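Flurno Push Trolley, three-wheel

Home > Trolleys and carts > Push trolleys > Flurno

Price: £220 including VAT
Delivery: free to mainland UK addresses
Availability: in stock, sent out within two working days

The Flurno is a three-wheel push trolley for golfers who walk most of their rounds and want something that folds small and doesn't need charging. It takes cart bags and most stand bags. The frame is aluminium and the wheels are solid foam-filled, so there are no inner tubes to pump up or patch.

It folds in two movements. Release the catch under the handle, bring the upper frame down, then pull the lower lever and the rear wheels tuck in. Folded, it is 73 cm long and will lie flat in the boot of most hatchbacks with a bag beside it. If your boot is very shallow, the rear wheels come off with a push button on each hub.

The parking brake is worked by foot on the left-hand side. It holds on ordinary slopes around greens and tees. On steep banks we would still turn the trolley side-on to the hill before letting go of it.

What has changed from the old model

The previous Flurno had a fixed front wheel that could drift to one side after a season of use. The new one has a tracking adjuster on the front fork, set with the hex key clipped under the console. A quarter turn is usually enough. The upper bag strap is longer and now has a rubber section, which stops a stand bag twisting on side slopes — the most common complaint we had about the old one.

The handle height can be set in four positions. Golfers over six foot should find the top setting comfortable.

Specification

Frame: aluminium, powder coated
Wheels: foam-filled, removable at the rear
Folded length: 73 cm
Brake: foot operated, left side
Handle: four height settings
Colours: graphite, white
Guarantee: two years on the frame, one year on wheels and straps

Included in the box

Trolley, rear wheels, scorecard console, ball and tee holder, hex key, instruction sheet.

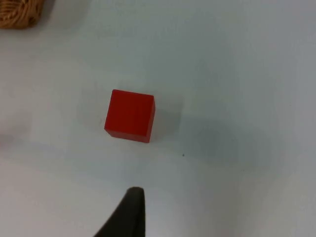
Accessories

The umbrella holder, drinks holder and rain cover are sold separately and screw into the same mount on the handle. The Lavex travel cover also fits, although it is a tight squeeze with the console left on. If you would like the trolley and the Lavex cover together, choose the bundle at £278 from the drop-down menu.

The Stanciu seat does not fit this model. It needs a thicker lower tube.

Care

Rinse off mud and sand with a hose on low pressure and leave the trolley unfolded to dry. Do not use a jet washer on the hubs. A drop of light oil on the folding joints once or twice a season keeps them moving freely. In December and January, when many courses ask for winter wheels, order the hedgehog set for this hub size.

Customer comment

"Used it at Vorkville all winter, which is hilly and wet. Pushes straight and the brake holds. Would have liked the drinks holder included at this price." — Hryhorii Kobzar

Returns

Unused trolleys can be sent back within 30 days in the original box. Please ring the shop first for a returns number.

Page last updated March 8, 2019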